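THE KITCHEN THAT FITS ON ONE TABLE
By Duygu Güneş

When my daughter was small, I bought her a play kitchen which cost me 129 pounds and took a whole evening to build. She liked the box. After some weeks she pulled the pans and the plastic fruit out of the cupboards, carried them to our dining table and stayed there until supper. I thought of this many times while I was preparing this article.

Sunita Goel has run the toy library in Tonden for 20 years. Her catalogue has 2,219 items, and she told me the most borrowed are the cooking ones. Parents ask first for the big wooden stoves. She tries, politely, to send them home with a bag of loose pieces.

"A child of three needs something to put food in, something to put food on, and the food," she said. "The stove can be a cushion."

I asked which pieces she would choose for a first bag. She answered quickly: a pan with a spatula, a colander, a plate, two cups of different colours, and fruit that a small hand can close around. She adds one bottle of sauce, because every child wants to be the person who decides how much ketchup. 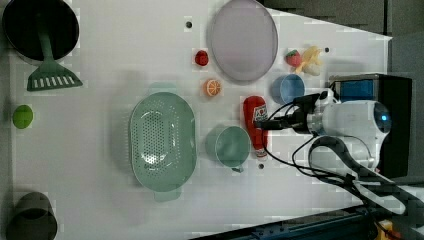
Pan, colander, plate, cups and a little fruit on a white table.

The colander surprised me. At home mine is used for pasta and nothing else. According to Sunita, it is the piece which changes its job most often. It is a bath for strawberries, then a bed for a doll, then a hat. The large oval ones are the best, she says, for the fruit can lie in them without rolling out.

About colours she has a firm opinion. Many sets are now sold in beige and grey, and she understands that they look nice in a living room. But "pass me the blue one" is a sentence a two-year-old can follow, and with five beige cups it is not possible to say it. She prefers pale green, lavender and light blue, with the fruit in strong red and yellow.

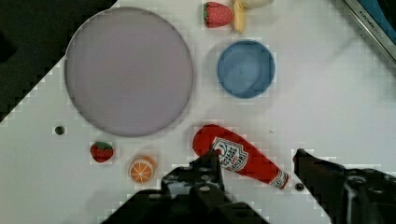
Then there is the matter of how much to put out. In Betura, where I grew up, my grandmother gave us one pot and a handful of dried beans, and we cooked for hours. Sunita does not go so far, but she keeps half of each bag in a drawer and changes it after a fortnight. The banana that comes back is greeted like a guest.

Washing is simple. Warm water, a little soap, a towel, and the cups upside down until the morning. My daughter is nine now and says she is too old for all this, although last March I found a plastic strawberry in my coat pocket and she asked to have it back.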